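Forum Métiers du service > Hôtellerie et aide à domicile > Matériel et automatisation

Sujet : Le robot débarrasse, et nous on fait quoi ?

horkden_nuit
Bonjour à tous ! Je bosse de nuit à la résidence hôtelière de Buratdale (40 logements) et depuis septembre la direction prépare l'arrivée d'un robot à deux bras pour les plateaux et les petits meubles d'appoint. Pour l'instant tout se passe en simulation, et Hina Siddiqui, notre chef d'étage, nous a passé quelques vues. Je vous mets la première, côté couloir.
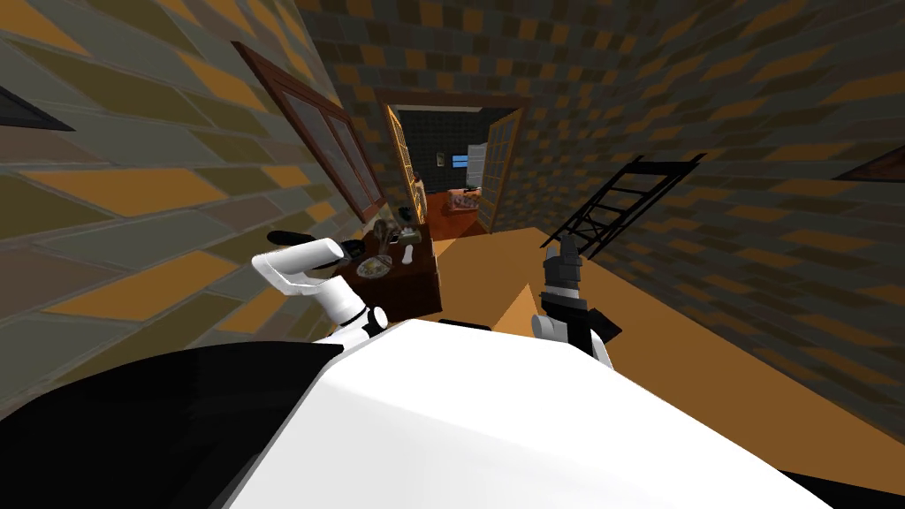
Le couloir en simu, avec la commode à gauche et la porte ouverte au fond

Ce qui me travaille, c'est mon poste -- on me parle de « supervision », sans fiche de poste ni formation datée. Quelqu'un est passé par là ?

plateau_froid
Oui, chez Rizvi, il y a deux ans. Au début j'étais contre, et puis mon dos a changé d'avis avant moi :) Par contre je passe beaucoup plus de temps devant un écran et je croise moins les clients, ça me manque. Demande tout de suite qui range quand la machine s'arrête. Chez nous c'était « celui qui est là », donc moi.

Lison_B
Pas d'accord avec l'enthousiasme ambiant. Dans ta vue le couloir est étroit et il y a une sorte d'échelle noire contre le mur de droite. Tu passes comment avec un chariot de linge, toi, si le robot est planté au milieu ?

horkden_nuit
Bonne question, je l'ai posée et j'attends toujours ! Tiens, une autre vue, plus près du meuble : 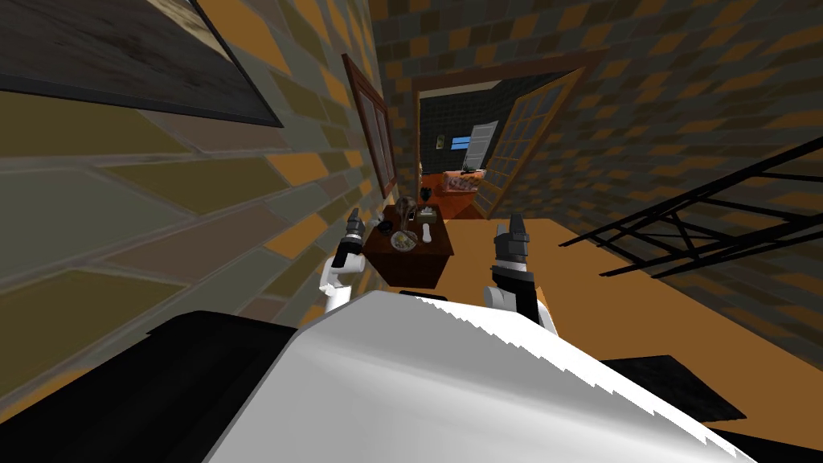

Le petit meuble entre les deux pinces, l'assiette et le flacon blanc sur le devant

Vous voyez tout ce qu'il y a dessus ? L'assiette, le vase derrière, un verre... Moi je sais d'un coup d'œil si un client a fini de manger ou s'il garde ça pour plus tard. Hina dit que c'est justement ce genre de choix qui resterait pour nous, et que le robot attendrait notre feu vert.

ekus_fan
Attendre le feu vert de qui, à 3 h du matin, quand tu es seul à l'étage ? J'ai testé Ekus, le logiciel de planning qu'on nous vend avec ce genre de projet : 16 alertes par nuit en moyenne, j'ai noté. Ça hache complètement le travail. Je ne dis pas que c'est nul, je dis que ça se négocie AVANT.

plateau_froid
+1 pour négocier avant. Mais 16 alertes, ça se règle, nous on a fini par les regrouper par tournée.

Lison_B
« Ça se règle », oui, sur ton temps de pause je parie.

horkden_nuit
Je note les deux, merci ! Dernière vue, celle dont on a discuté en réunion :
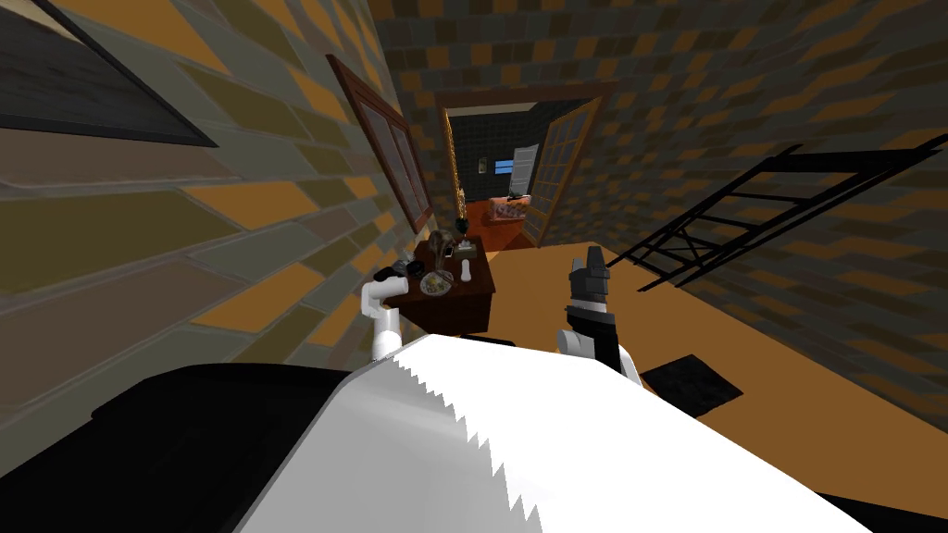
La pince gauche tout près du coin de la table, à côté des petits objets sombres

C'est ce coin-là qui m'embête. Des petites affaires noires l'une contre l'autre, je ne saurais même pas dire ce que c'est -- alors si c'est à un client, je préfère que ce soit ma main qui les déplace. J'ai demandé que les objets personnels restent chez nous, par écrit. Réponse à la prochaine réunion.

ekus_fan
Très bien, ça. Demande aussi la prime de polyvalence, une collègue a eu 195 euros par mois pour la supervision.

Lison_B
195 ! Nous c'était zéro. Bon, tiens-nous au courant quand même, et pense à reparler du chariot de linge.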